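Re: [pattern-list] Brick repeats and old table linen
From: Dennis Mussa
Date: 21 Apr 2022

Orest Kravets wrote:
> Has anyone on the list tried matching a printed brick paper
> across a corner? I have 2 rolls left from the Stistatton job
> and I keep losing the line of the mortar when I turn onto
> the side wall. Also, does anybody still collect floral
> tablecloths? My aunt in Kurtuluş left me a drawer full and
> I hate to cut them up.

Orest, you have made my week! Please, please don't cut them up until you've read this.

Corners first. Brick papers are harder than florals, for the plain reason that your eye follows a straight line all the way around a room and stops dead wherever it jumps. I hang the back wall first, wrap a thin strip past the corner, and then start the side wall with a fresh drop that overlaps it. Match at eye level and let the top and bottom fall where they like. I did our whole back hall this way with a Vevance paper (pattern 3632, long gone now, so don't ask me for a scrap) and I still stop to look at it when I carry the laundry through.
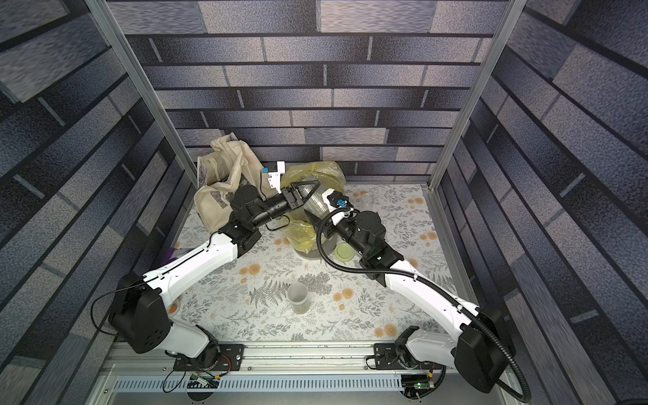

Should the paste go on the wall or on the paper?
On the wall, if the paper has a non-woven backing. Older papers want the paste on the back and a few minutes folded up to soak.

Color is where brick prints get really fun. The cheap ones repeat the same three or four bricks and you spot it from the doorway. The good ones slip in a pale brick now and then, or one with a bit of pink in it, and the whole wall loosens up. I love that! If your pattern has pale bricks, lay the drops out on the floor before you cut and see where they land. Two of them side by side at a seam will bother you forever.
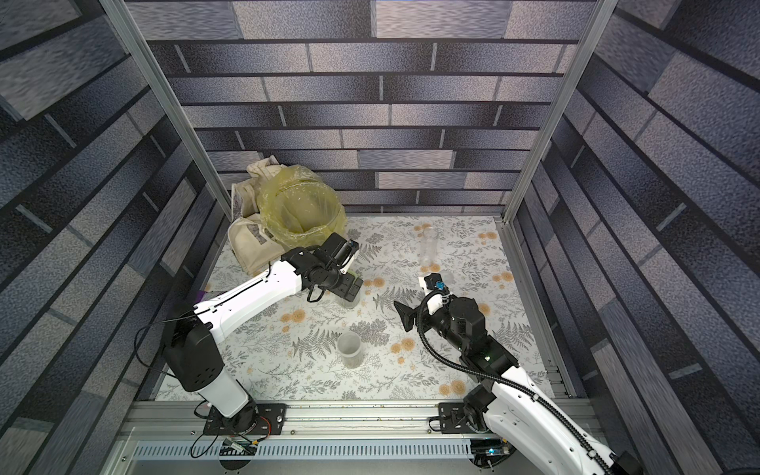
Speckled brick print in charcoal, slate blue and pinkish beige, with some paler bricks.

Now the tablecloths. I have close to a shelf and a half and my wife would say more. Roses, ferns, one with lemons that I bought from Rerico when they were clearing out the shop. Wash them cool, skip the bleach, and roll them on a tube - folding is what wears through the print. If there are old tea stains, soak overnight and be patient before you try anything stronger. And do photograph the corners and hems, as that's often where you can tell a printed border from one that was added later.
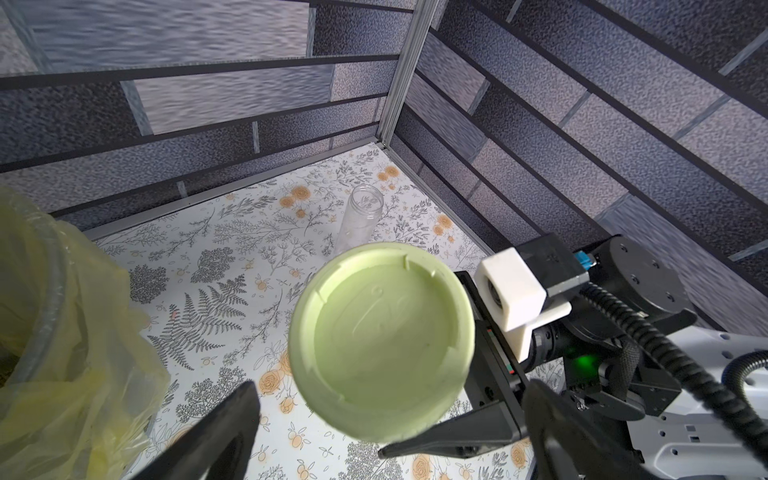
Pale green bottle, bottom up.

If you can bear to part with any duplicates I'd happily swap. I have an odd fern print that might sit well with your aunt's, plus most of a roll of lining paper you could practice your corners on. Write to me off list with your mailing address and I'll send a piece of each.

Dennis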